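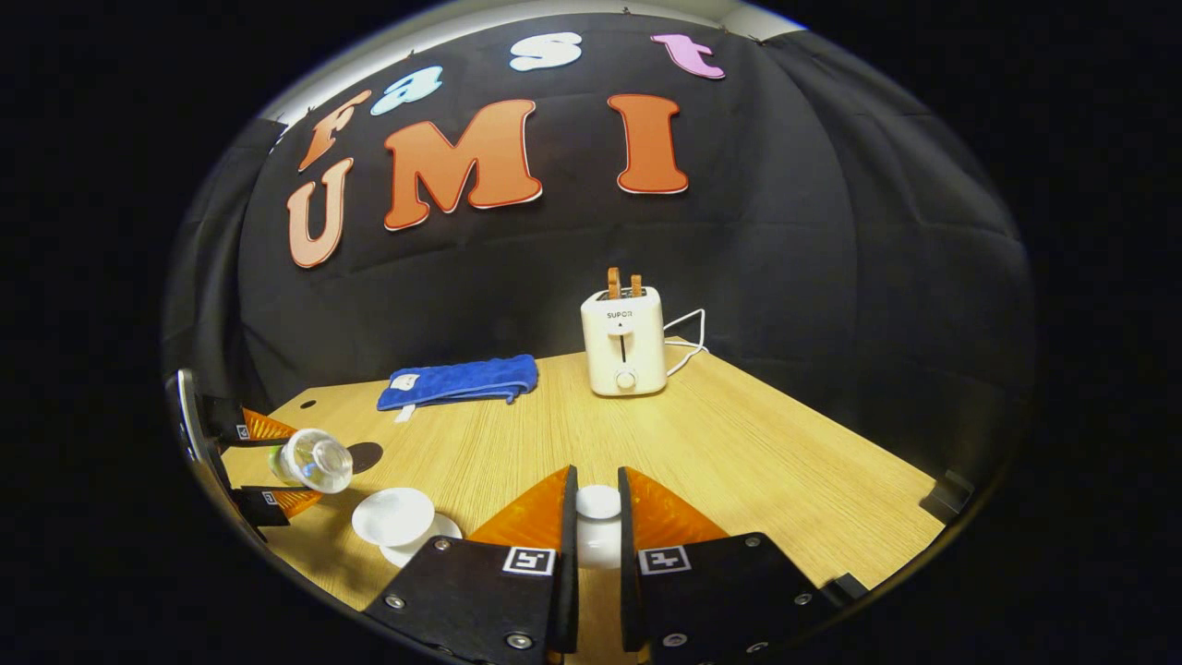
¿Hace falta un robot para recoger demostraciones con las que luego se entrena a un robot?
Para la recogida, basta con una pinza de mano que lleve la misma geometría de dedos y la misma óptica que el efector final. El brazo entra más tarde, en la evaluación.

Hilo con el resultado de nuestra comparación. Trabajo con Kha Đặng y Thirumalai Devadiga. 19/6/21

1/ Pregunta de partida: a igual número de demostraciones, ¿qué pierde una política entrenada con datos de pinza de mano frente a otra entrenada con teleoperación? Tarea bimanual de mesa: recolocar un vaso con una mano mientras la otra coge un objeto pequeño.

2/ Datos: 400 demostraciones por método, mismos operadores, misma mesa. Pasado el filtro de calidad, el conjunto completo (con las tareas auxiliares que grabó Quang Hà) queda en 1834 episodios.

3/ Observación: solo imagen de gran angular y apertura de los dedos. La apertura se calcula a partir de los marcadores fiduciales que van en los propios dedos, sin encoder. Con el marcador tapado interpolamos; si el hueco es largo, el episodio se descarta.

4/ Acción: pose relativa al fotograma actual. Probamos pose absoluta y la descartamos pronto. Cualquier error de calibración entre sesiones pasa entero a la política.

5/ El vidrio transparente es el peor caso. La política localiza el borde del vaso por el brillo y, si cambia la luz, cierra antes de tiempo. Los dedos flexibles absorben parte del error lateral, nada del error de profundidad.

6/ Resultado: con 30 ensayos por condición, la diferencia entre los dos métodos fue de 2 ensayos, a favor de la teleoperación. Con ese tamaño de muestra no la distinguimos de cero. No afirmamos equivalencia.

7/ En tiempo de operador sí hay separación clara. La pinza de mano gana en todas las sesiones. La tabla por operador está en el anexo, que ha montado Lucía Cuesta.

8/ Sincronización: el desfase entre las dos pinzas fue la causa principal de fallos en las primeras pruebas. La política aprendía a esperar a una mano que en los datos llegaba tarde. Corregido el reloj, ese fallo desaparece de los registros.

9/ Limitaciones: una sola mesa, un solo fondo, sin contacto sostenido entre objetos. El operador humano alcanza poses que el brazo no puede seguir; esos tramos se filtran por cinemática antes de entrenar, y el filtro depende del brazo elegido.

10/ Nos preguntaba Khải Lý por el fondo de tela negra: facilita el seguimiento de la pinza menos de lo que se supone. Los rasgos útiles salen sobre todo de la mesa y de los objetos. Falta la ablación.

11/ En julio repetimos con otro brazo y luz variable. Publicaremos también los episodios descartados, con el motivo del descarte en cada uno.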